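4.2 Color words and the surface underneath

Of all the patterns in the Kestlow recordings, the one we enjoyed working through most was how much people's color words depended on what an object was resting on. We had expected shape and size to do most of the work. Instead, speakers reached for color first, and then spent a surprising amount of effort deciding whether a plain color word was enough.

The material consists of 428 short descriptions by 15 pairs of adult speakers, recorded in Kestlow and Emcombe. One partner described a small object and the other had to say which one was meant. Both were free to ask questions, interrupt and change their minds, and they did so with real energy. A transcript with five false starts tells us far more than a tidy one!

Yellow gave us the richest material. On gray cloth it was nearly always just "yellow" or "the yellow one." On pale or honey-toned wood, the same speakers began to add things: "the bright yellow," "the lemony one," "yellow, but see-through." Red and green drew far fewer additions (Figure 3). We read this as a sign that speakers treat the table as a silent member of the set. The listener already has something yellowish in view, so the plain word has a rival, even though no one would ever mistake the table for the thing being described.
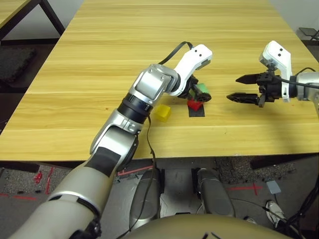 Figure 3. Yellow, red and green blocks on a light wood-grain tabletop.

The effect shows up in questions from listeners too. On wood, a listener who heard "the yellow one" sometimes came back with "the clear yellow?" or "yellow like honey?", and the describer then kept the longer phrase for the rest of the session. Once a pair had agreed on "lemony," they hung on to it even after moving to gray cloth, where it was no longer needed. We find this delightful, and it fits well with the habit-forming we report for shape words in Section 4.1.

Translucency deserves a word of its own. English has no everyday adjective that covers a see-through color comfortably, and our speakers plainly felt the gap. They borrowed from food ("jelly green," "like a gumdrop"), from glass, and in one very happy exchange from cough drops. Such comparisons were more common on wood than on cloth. One likely reason is that a little of the grain shows through a translucent object and gives people something extra to talk about - but our coding scheme, adapted from the Kopecký guidelines, has no category for it, and we do not want to lean on this too hard.

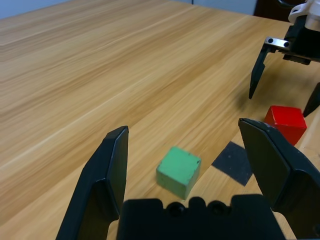

Wood is also far from being a single color, and speakers noticed. Words used for it in passing included "tan," "sandy," "blond" and "kind of toast," sometimes all within one session. Several describers used the grain as a landmark, as in "just past the dark streak," which worked nicely as long as both partners were sitting on the same side. When they sat opposite each other, 2 pairs got thoroughly tangled over which way the streaks ran, and one of them gave up on the grain altogether and went back to "near you" and "near me."

Earlier work on the Kosness recordings used a white background throughout, so a direct comparison is not possible. We would love to see those sessions repeated on wood, and on patterned cloth as well - a striped or flowered surface should push speakers even further from the plain color word. The full list of color phrases, sorted by surface, is given in Appendix B.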